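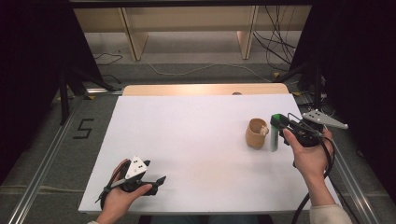

Okay, so the kit. It's called Ciden, it comes from Duteck, and I've had it on my bench since March, which is long enough to have opinions! The idea is that you do the job yourself, one gripper in each hand, and the recordings go toward teaching an arm to do it later. Each gripper has a white triangular plate on top with black dots on it, and those plates are what the tracking looks for. Point to the right hand here: green top, held upright in the jaws, paper cup right beside it. Pause so people in the back can find it.

Setup. Say that it took me two evenings, and most of the second was cables. Every gripper has its own, and you do notice it when your hands cross (mime this, it gets the point over faster than words). I asked Duteck about a wireless version and got a friendly "we're looking at it." Fine by me.

What I love: the feel. You close your fingers and the jaws close, and after ten minutes you stop thinking about it. Fulgencio Magaña came over from the Carnegie shop to try it, and he was moving cups before I'd finished explaining the calibration. He did drop a few. So did I.

Numbers, quickly, don't linger. We kept 1221 recordings and threw out 43, nearly all of them because a plate got turned away from the camera. That's the habit to learn: watch your wrists. Big reaching moves are fine, twisting is where you lose it.

Gripes. The manual is thin on lighting, and glare off a white work surface gave me trouble until I moved a lamp. The trigger spring on my left unit is stiffer than the right. Spare jaw fingers should be in the box, and you have to order them.

Compare with Plenusari if someone asks, otherwise skip. Nice software, heavier in the hand, and I got tired sooner. I'd still use their file viewer.

Then the demo. Hand the grippers to someone in the front row, tall or short, doesn't matter, and let them have 5 tries with the cup. Keep talking while they do it. Questions after, and leave the kit out on the table so people can pick it up.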